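Call for Participants: Household Laundry Habits and Textile Wear Study

Tuvisel Textile Testing is recruiting 200 households for a study of how everyday washing affects cotton and cotton-blend clothing. The study compares garments washed in ordinary homes with matched garments washed under controlled laboratory conditions. Applications close November 28, 2021.

Background

Laboratory wash tests follow a fixed program: set load weight, set detergent dose, set water hardness. Home washing does not. Loads are mixed, cycles are cut short, and detergent is measured by eye. The Movska wear scale, which we use to grade pilling, color loss and seam distortion, was built from laboratory data only. The present study will supply the household data needed to revise it.

Who can take part

Applicants must be 18 or older and live in a household that does at least two loads of laundry a week at home. Both front-loading and top-loading washers are accepted. Households that use a shared laundry room or a laundromat are not eligible for this round. Washers must be in working order and connected to a cold water supply; a hot water connection is optional. Homes with a water softener may apply but should say so on the form, as they will be placed in a separate group.

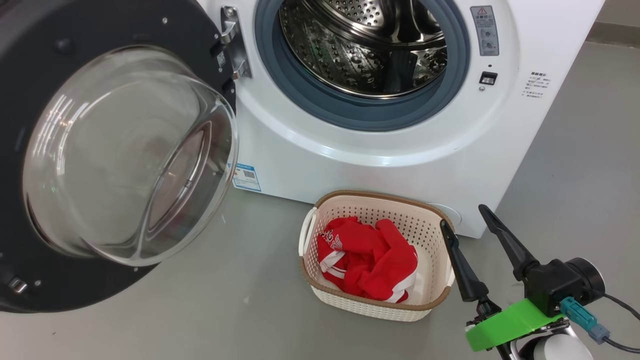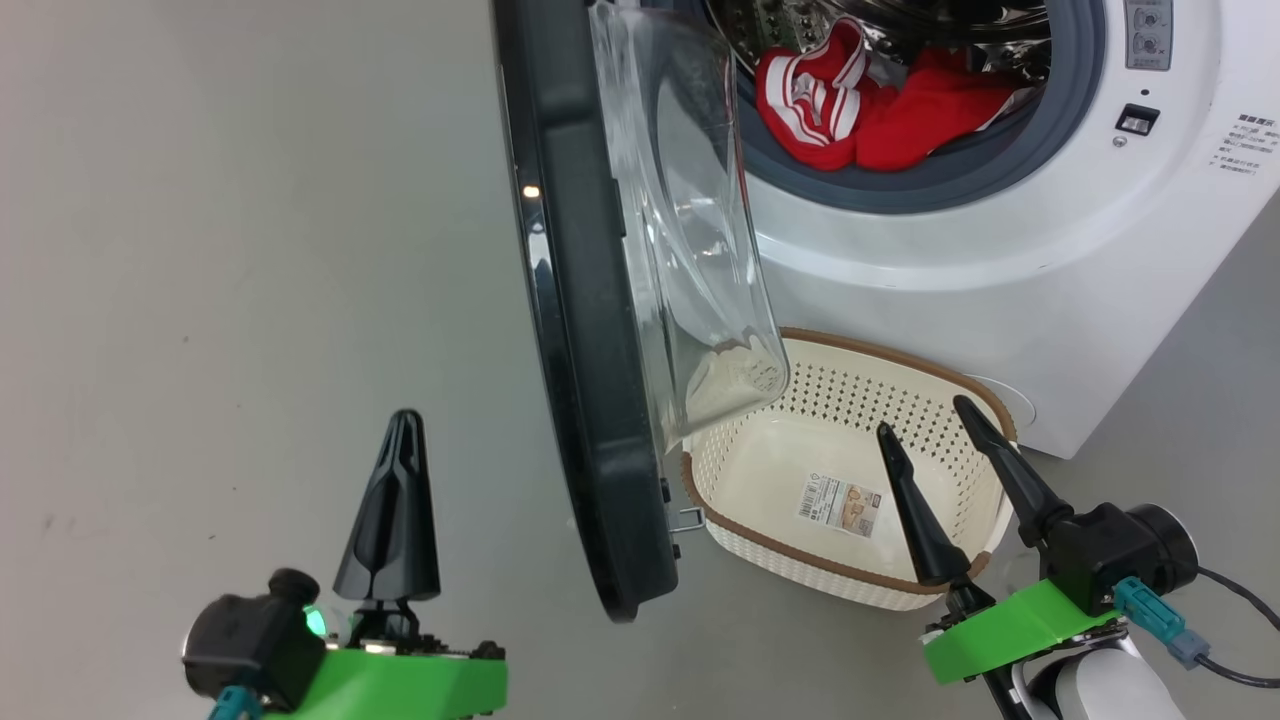
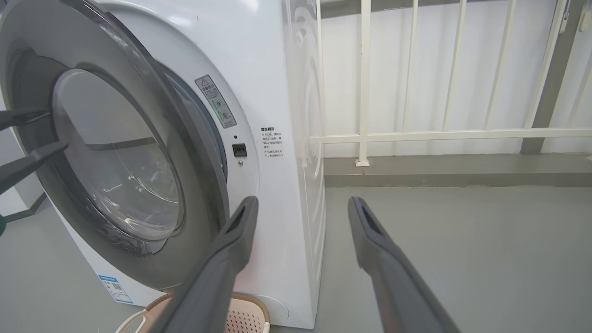 Front-loading washer with the door open.

Posted by Rosalind Abernathy
Study Coordinator, Tuvisel Textile Testing

What participants do

Each household receives a packet of seven test garments: four T-shirts, two pillowcases and one pair of knit pants. All items carry a sewn-in number tag, which must not be removed. Garments are to be worn or used as normal and washed with the regular household laundry for 30 wash cycles.

After each cycle, participants fill in one line of the wash log: date, program, temperature, spin speed, detergent type and amount, and drying method. An entry takes less than a minute. The log is supplied on paper - an online version is available on request. Missed entries should be left blank and not filled in from memory.

Garments are mailed back twice, once at the midpoint for measurement and once at the end. Prepaid mailers are included in the packet. Midpoint items are returned to the household within ten business days. Stains, tears and repairs should be noted in the log but do not disqualify a garment.

A small water sample is also collected at the start. The vial and instructions are in the packet.

Payment

Households that complete all cycles and return all garments receive $200. Those that withdraw after the midpoint return receive half. No payment is made for withdrawal before that point. Detergent is not supplied, and participants should not change brands for the study.

Data handling

Logs are stored under a household number. Names and mailing addresses are kept apart from the log data and deleted once payment has cleared. Grading is done by Zacharopoulos Laboratories, which receives garment numbers only.

How to apply

Request the two-page application form from the study office and return it by mail or e-mail. State the make, model and approximate age of your washer, the number of people in the household, and whether you use a dryer. Applicants who responded to the pilot notice in October do not need to apply again - their forms have been carried over.

Selected households will be notified in writing. Incomplete forms will be returned once for correction.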